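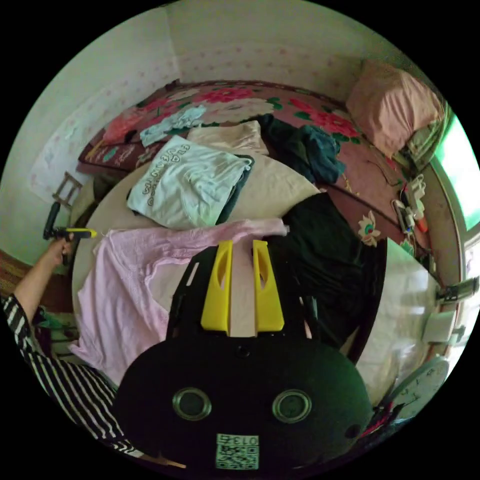 Fostering Questions I Get Asked the Most

By Izzati Manurung
February – 4 min read

How long did it take you to get licensed?

For us it was 22 weeks from the first phone call, and I'll admit I counted every one of them! Part of that was our own slowness with the paperwork, so please don't let it scare you off.

Do the kids call you Mom?

Some have, and some never did, and both are fine with me. I let them pick. One little guy called me "Miss Izzy" for three years and still does when he phones on Monday nights.

Do you stay in touch with the birth parents?

Whenever it's safe and they'd like to, yes. We've met at the park in Prunport more times than I can remember, usually with too many snacks. I was nervous the first time – my hands shook – but they were nervous too, and that helped me more than any class did.

Isn't it too hard to say goodbye?

It's hard, and I cry in the car. I still say yes when the phone rings.

Who can I talk to if I'm thinking about it?

Dimas Kusuma runs the evening meetups over in Kistness, and you're welcome to come and just listen.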